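Blue Cloths, Big Promises
Gallery, Prirkbridge Household Notes
31 May 2025

The Vaughan cloth comes in a pack of 12 and the wrapper says each one is good for 1000 washes. I would like to meet the person who ran that test. I'd also like to know what they were calling a cloth by the end of it, because I own plenty of old ones that are still technically cloths and wouldn't get the jam off a knife.

Still, people keep telling me that blue microfiber is all a house needs. One for glass, one for counters, one for the car, no sprays, no paper towels. The Moltberg catalog goes further and sells a "folding system" to go with it. That's a sheet of card with lines printed on it. You can guess how I feel about the card.

So this page is about the cloth itself and the business of picking it up, laying it out and folding it, without the card. Click through if you like looking at laundry. I have no discount code for you.

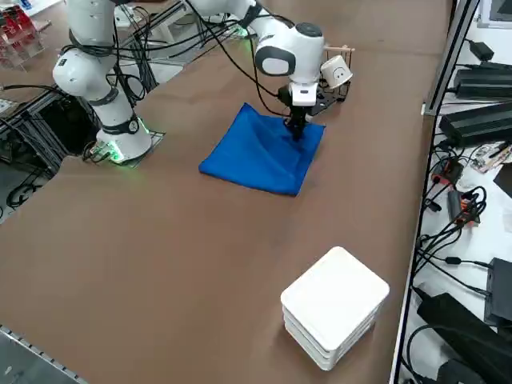 Does a microfiber cloth need to be washed before its first use?

It's worth doing, on a cool cycle with other microfiber and no fabric softener. New cloths can shed lint and sometimes a little dye, and a first wash takes care of most of it.

A word on the square shape, which the sellers talk up as if they had invented it. A square folds in half, and then in half again, and you get several clean faces to wipe with. Any square of old flannel does the same. What I will grant the microfiber is that it drapes nicely and a crease smooths out with the flat of your hand, where flannel tends to argue.

The hem is where I'd look before paying. Cheap cloths at the Drarkulstead market have an edge that starts to curl or fray long before the middle gives out, and once the hem goes the corners won't line up. Run a thumbnail along the stitching in the store. If the clerk stares, let them.

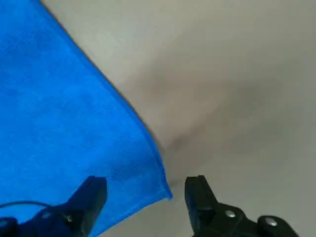
Blue microfiber towel laid flat, with the stitched hem running down to a squared corner.

I'm keeping the dark ones for floors and windows and I've gone back to plain cotton for drying dishes. The 1000 washes will have to wait. I'll look at the edges again in September and add pictures if there's anything to see, and if the claim on the wrapper has quietly changed by then I'll post that too.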